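What Is a Database Query?
For readers of 8 and up
Written by Geeta Mathur for the Cluseo kids' pages

Think about a library with 1000 books. You want only the books about whales. You can walk along every shelf and read every title, but you will be tired before lunch. It is much better to ask the librarian: "Please give me the books about whales." Then you wait a little, and the books come.

A computer can keep a very big list too. Such a list is called a database. When you ask the database for something, your question is called a query. You say it like this: KWEER-ee.

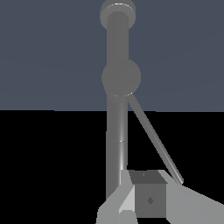 A database is made of tables. A table has rows and columns, the same as the squared paper in your math notebook. Let us make one for a pet club. The club is named Fetside. Every pet gets one row. The columns are Name, Animal and Age.

Name, Animal, Age
Biscuit, dog, 5
Pepper, cat, 2
Momo, rabbit, 2

Now we ask a question. Which pets are 2 years old? In the language of databases, which has the name SQL, we write it so:

SELECT Name FROM Pets WHERE Age = 2

Read it slowly and you will see that it is almost English. SELECT means "show me." FROM tells in which table to look. WHERE is the rule that each row must follow. The computer checks the rows and gives back two names, Pepper and Momo. Biscuit is too old for this rule, so he stays out of the answer.
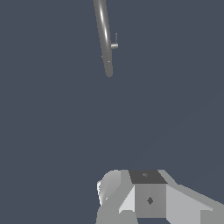
You must be careful with spelling. If you write Agee in place of Age, the computer does not guess what you wanted. It will give you an error message. This happens to grown-up programmers every day, and they only fix the word and try again.

What if the club has some 300 pets? The query stays the same. You do not need to write a longer one.

Every row should also have its own number, which is called an ID. Maybe in August a second dog with the name Biscuit joins the club. With an ID we know which Biscuit has eaten the cake.

Try it yourself
Take a sheet of paper and make a table of your toys. Choose three columns, for example Name, Color and Size. Then write a query for all the red toys and give it to a friend. Your friend is now the computer, and must follow your rule exactly.

New words
Database: a big list kept by a computer
Row: one line in a table
Query: a question for the database
ID: a number that belongs to one row only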